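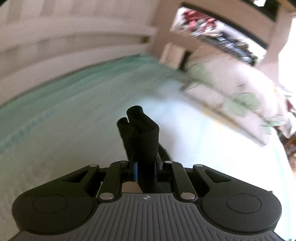 **Hand-held gripper check - before the Solex order**
17 Jun 2025. Checked by Catriona Jardine, budget by Nahuel Zapata.

- [x] Pivot pins present on the linkage arms
- [x] Finger padding seated, no splits
- [ ] Body free of wear - scuffing on the plate, cosmetic. No charge to the repair line.
- [x] Screws tight
- [ ] Spare pads in stock - down to 2 sets. Order 6 more.
- [ ] Floor clear for walking - rug edges are a trip risk. Add tape to the order.

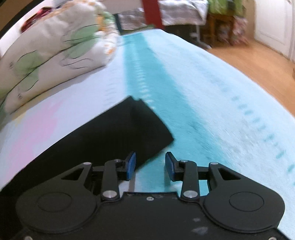
Gripper with blue finger pads over the bedspread, left pad near a corner of the black sheet.

**Comments for purchasing**

Nahuel: 4 new units fit this year's money if we hold the carry cases until January.

Catriona: Fine, but buy pads from the same lot. Mixed pads cost us a day at Grirnar.

- [ ] Quote from Solex received - Ulises Garrido to chase
- [ ] Old units tagged for parts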